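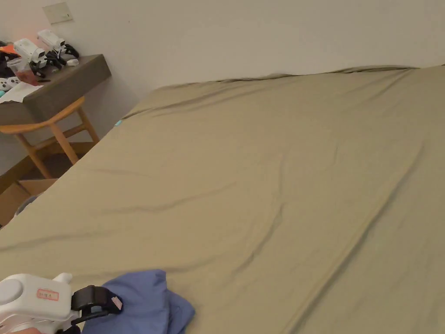 ## Fitted sheet keeps going wrinkly on a bed pushed up to the wall

I've got a big bed shoved right up against the wall and a khaki fitted sheet that I can't get flat for love nor money. It goes on smooth enough, then I get these long soft wrinkles, one running off diagonally and a few more going across the middle, and the far edge bunches up where it meets the wall. I can't walk round that side, so I end up kneeling on the mattress to tuck it in and (obviously) creasing the bit I've just done.

The sheet is a Clesel one, 100% cotton, bought in January. I've washed it on 40 and hung it over the airer. Do I need a smaller size, or those elastic strap things, or is it just how I'm putting it on? I don't own an iron and would rather keep it that way.

Ta, Mahlet Ejigu

---

**Answer 1**

You've got the same setup as my spare room! What sorted mine was doing the wall side first, and doing it with the bed pulled out. You don't need much of a gap, just enough to get an arm down. Strip it, pull it out, hook both wall corners on properly so the seam sits right on the corner of the mattress, and then push your hand flat along that edge so the elastic goes underneath instead of hanging halfway down the side. Then come round to your side and pull the last 2 corners on. They should feel a bit tight. If they slide on with no effort the sheet is too deep for your mattress and you'll always have slack.

Diagonal wrinkles nearly always mean one corner is twisted, by the way. Find the corner the crease is pointing at, take it off and put it back on. Takes ten seconds and I still forget to check.

If the bed's too heavy to shift on your own, lift the wall side of the mattress from the middle and do it that way. Mine's a Brollau and weighs a ton, so I get my sister on the other end.

I wouldn't buy another size until you've measured the depth. Mine said 30 cm on the packet and my mattress is nowhere near that.

---

**Answer 2**

iron it

---

**Answer 3**

She said she hasn't got one!

Take it off the line while it's still a tiny bit damp and put it straight on the bed, windows open, and leave it bare for the afternoon. The creases pull themselves out as it dries. Don't make the bed up over it until it's properly dry though, or it'll go musty. I do this with all of ours, including the old Nurkel set that used to come out of the wash like a screwed-up crisp packet.

I've tried the straps as well. They do hold, but you have to get right under the mattress to clip them, and with a wall in the way I was swearing by the second one. They went to the charity shop.

And give it a good snap before you hang it up, holding two corners. Half my wrinkles were from leaving it sat in the machine till bedtime.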